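5. Setting the Time and Date

The Oltireo is an automatic watch. If it has not been worn for 56 hours, wind it before setting.

1. Unscrew the crown by turning it toward you until it springs free.
2. Turn the crown away from you until the seconds hand begins to move.
3. Pull the crown out to position 2. The seconds hand stops.
4. Turn the hands forward until the date changes. The time is now just past midnight.
5. Set the correct time. For an afternoon time, pass 12 once.

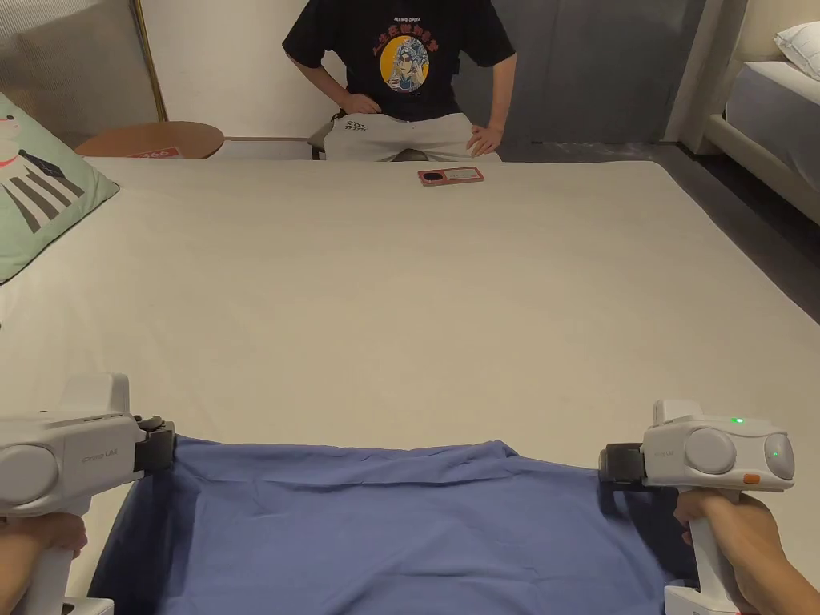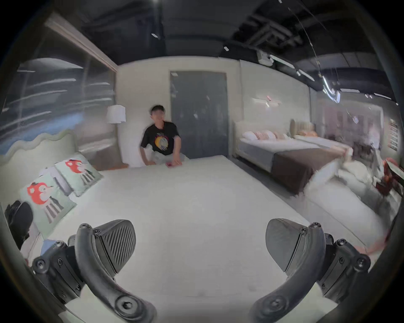

6. Push the crown in and screw it down firmly. Do not use tools.

Note: To correct the date alone, pull the crown to position 1 and turn it toward you.

CAUTION: Do not use the quick date correction between 9 p.m. and 3 a.m. Damage to the calendar wheel resulting from such use is not covered by the Gatach warranty.

CAUTION: Never operate the crown under water.

If the crown does not thread smoothly, stop and return the watch to the Litesham service center. See Section 7 for packing instructions.

Revised January 2021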